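Renting in Serkville: the questions I get asked most

Last updated 2/7/25

I've rented in Serkville for years, first in the Miltbridge blocks and now in a walk-up on the other side of the river, and I seem to have become the person people write to when something goes wrong with their lease. I'm not a lawyer. I'm a tenant who reads the small print and keeps every letter. If your case is going to court, please go see a real one.

Can my landlord raise the rent in the middle of a lease?

Not on a fixed-term lease, unless the lease itself says so. Go look for a paragraph called something like "adjustments" or "escalation" (mine was on the back of a page I'd never turned over). If there's no such paragraph, the number you signed for is the number you pay until the term runs out. Month-to-month is a different animal, and there it comes down to how much notice you were given and whether it was in writing.

I'm in a Dandus building. Who do I pay now?

I get this one more than all the others put together! Dandus bought up the Miltbridge blocks from the old owners and then moved all the payments over to Ene, their online portal. If you got a letter with a tenant number on it, you pay through Ene. If you never got a letter, don't send money to anybody on the strength of an email. Call the office using the number on your original lease and ask them to mail you confirmation. Your lease carries over on the same terms, by the way. A new owner doesn't mean a new lease, whatever the cheerful flyer in your mailbox says.

Ene charged me a fee for paying by card. Is that allowed?

Check whether your lease gives you another way to pay. Mine says "check or money order," so I wrote to Dandus, quoted the line, and went back to mailing a check. It took 2 letters. They were perfectly polite about it in the end and credited the fees back, but I had to ask.

I've fallen behind. What should I do first?

Write to them before they write to you. I know that's the last thing you feel like doing – I put it off myself one awful winter – but a short letter saying what you owe and what you can pay now puts you on much better footing. Offer a figure you can really manage. I offered $100 a week on top of the rent, and they took it. Then get the plan in writing with both signatures on it. A phone call where somebody sounds nice is not a payment plan.

Will they take part of the rent?

Some will and some won't. Ene will let you type in any amount, but that doesn't mean Dandus has agreed to it, so send a note along with it and keep a copy.

How long can they hang on to my deposit?

Your lease should say, and so should the state rules, and whichever is kinder to you is the one I'd quote. My own deposit was $1,953 and I wasn't about to wave goodbye to it. Ask for a walk-through before you hand in the keys, and ask for any deductions as an itemized list. "General cleaning" with a number next to it isn't itemized, so push back on that.

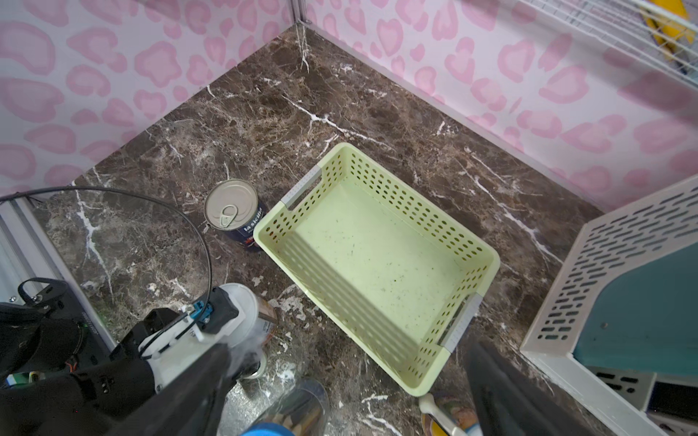
Green plastic basket and a can on a marble-patterned floor.

Do I need to leave the place spotless?

You need to leave it the way you got it, minus ordinary wear. Scuffs by the door and faded blinds are wear. A hole in the drywall is not. If you took photos when you moved in, dig them out now, and if you didn't, take some today anyway and email them to yourself so there's a date on them.

Can I sublet for a few months?

Usually yes, with permission. Ask in writing, say who it is and for how long, and remember you're still on the hook if they don't pay. I sublet for 3 months once to a very sweet person who was late every single time, and I covered it out of my own pocket while I chased them.

When should I start talking about renewal?

Earlier than you think! Most of the Miltbridge leases run out in summer, so I'd start in March. Look up what similar places nearby are listed for, print the pages, and take them with you. If there are empty units in your building, mention them.

Can I write to you with my own question?

Sure, use the form on the contact page. Tell me which building you're in and copy out the exact wording of the paragraph you're worried about. I answer in the evenings, so give me a few days.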